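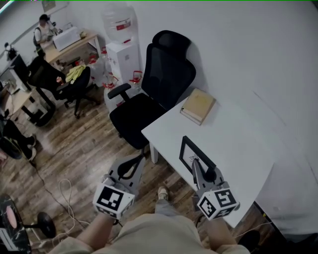 # Droteo hand-held gripper kit – worth it for a small office?

**pistov_bench** – 7 Jun 2021

Hello all! I promised in the rental thread that I'd write something up once we had our own set, so pull up a chair. We went for the two-handed Droteo kit, 2350 for the pair with the marker cubes, and we've been using it for plain desk work: picture frames, books, that sort of thing. The slim gray fingers are lovely on a thin edge like a frame. The black curved jaw took me longer to like, and I still reach for the other hand first (old habits, I suppose).

My one real grumble is the weight out front. After 50 takes my wrists were asking for a coffee break, and the strap in the box didn't help much.

## Replies

**sultari_fan**

Thanks for such a generous write-up! I have to disagree on the price, though. The Sultari single is 900, and for moving books around a desk one hand will do nearly everything. I'd put the difference into better lights and a second desk.

**pistov_bench**

Fair enough, but try steadying a frame with one hand while you straighten it with the other – that's where the pair earns its keep for us.

**slowcable**

I'm with pistov on two hands, and with sultari on the money, so I'm no use to anyone. What I'd love to know is how the flat black finger behaves. Ours stands up from a dark funnel-shaped socket with a lighter collar, and I find crumbs and dust get down in there. Do you pull it out to clean it, or just blow it clear?

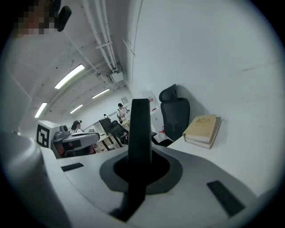 ### Re: cleaning the socket

**pistov_bench**

A soft paintbrush, with the gripper turned over so the dust falls out. I did pull a finger once and spent a whole evening getting it straight again, so I wouldn't rush to do that.

**liao_user_8**

Liao told me spare fingers are coming in July. I'd wait for those before buying either kit, but I'm the patient sort!

**sultari_fan**

Waiting is how I ended up with no kit at all last year. Still say start with one hand.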